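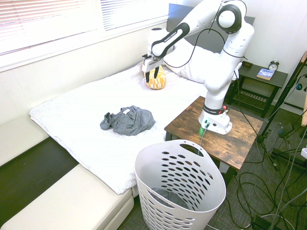 Sore shins in week 8 of first marathon plan – stop or continue?

Posted in Running and Walking

Hello to all. I am preparing for my first marathon, the one in Hedine, with a 3-day plan from my club. I have now finished the week 8. Since two weeks I feel pain on the inner side of both shins. It starts in the first minutes, then it becomes weaker, and in the evening when I go up the stairs it is back. If I press with the thumb, a long part of the bone is sensitive, not one point.

What I changed before it began: I moved my long run from the forest path to the road along the canal, and I bought new shoes with a lower heel. The old ones had 1,457 kilometers according to my notebook, so I think they were finished.

My question is if I should stop completely or only run less. I already paid the entry and I do not want to lose the race, but I also do not want to make something worse. I can use a bicycle and there is a pool near my work.

Aniela Zieliński

Wilczyńska
3 replies on this site

I had the same in my second year, also after changing the surface and the shoes in one month. A long sensitive part is more typical for irritated shins. One small point that hurts strongly, or pain at rest and at night, can be a stress fracture, and then you must not run before a doctor has seen it. I am not a doctor, so please take even the first case to a physiotherapist if it is not better after some days of rest.

What I did: no running for eight days, only the pool and an easy bicycle. After this I ran on soft ground, three minutes running and one minute walking, and I stopped when the pain came. I also did slow heel raises on a step every evening – first both legs, later one leg. I missed two long runs and still finished my race, but slower than I planned.

About the shoes, I would go back to a higher heel for now. And please write to the organizer, in some races you can move the entry to the next year until a certain date.

Liden

Ice and new insoles. I paid 150 for mine and never had a problem again.

Muvus

Same thing here, week 6. Did the pool help? Please write how it went.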